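Pludesero: a word list of household and kitchen terms from the Cletberg valley

Readme for the second release, Jun 28, 2020

Hello, and thank you for downloading the list. If you only want the words, open the file called words.csv and you can leave the rest of this page for a rainy afternoon. If you'd like to know where they came from and how far you can trust them, do read on, and I'll try not to wander too much (I usually do).

What you get

There are 638 entries, nearly all of them words for things in and around the house: cooking pots, bread, washing, fires, weather as seen from the kitchen window, and a surprisingly long run of words for being in somebody's way. The first release had fewer of these and rather too many farming terms, which I have moved into a file of their own, farm.csv. That one has 75 entries and hasn't been checked as well as the main list, so please be gentle with it.

Each row has six columns:

word — the spelling I settled on
other — other spellings, separated by semicolons
meaning — a short meaning in everyday English
source — L for the Leitner notebooks, F for the Fustier letters, T for talk
place — upper, middle or lower valley, or blank
sure — 1, 2 or 3, where 3 means I'd put money on it

Where the words come from

The Leitner notebooks are household accounts, mostly, with recipes squeezed into the margins and the odd cross remark about the price of lamp oil. I took 300 words from them. The Fustier letters are much more fun to read but much harder, as the writer saved paper by turning the sheet and writing across what was already there. Everything marked T was told to me over a cup of tea or across a garden wall, and I wrote it down as I heard it, or as near as I could manage.

A few words turn up in more than one source. In those rows you'll find both letters in the source column, oldest first.

Spelling

Oh dear, spelling. The valley never agreed on one, and even the notebooks change their mind from one page to the next. I have gone with whichever form seemed easiest for a stranger to read aloud. Double letters are kept only where they change how the word sounds. Accents have been dropped from the word column but kept in the other column, so if you are searching for an accented form, look there first.
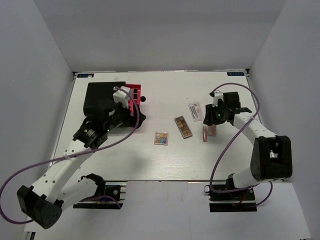 Please don't use the list to settle arguments about the correct spelling of anything. I have already had two letters on that subject.

Known problems

The place column is blank far too often. Some meanings are really guesses from a single recipe, and these are marked 1. If your spreadsheet turns the accents into nonsense, tell it the file is UTF-8 when you open it and they should come back.

Using and sharing

Do what you like with the words, including printing them, teaching with them or putting them on tea towels. A mention of Pludesero and the release number would be kind — it helps people find the newer version.

Corrections are very welcome. Send the word, the meaning you know and which part of the valley you heard it in, and I'll add what I can to the next update, which I hope to have ready before the end of July.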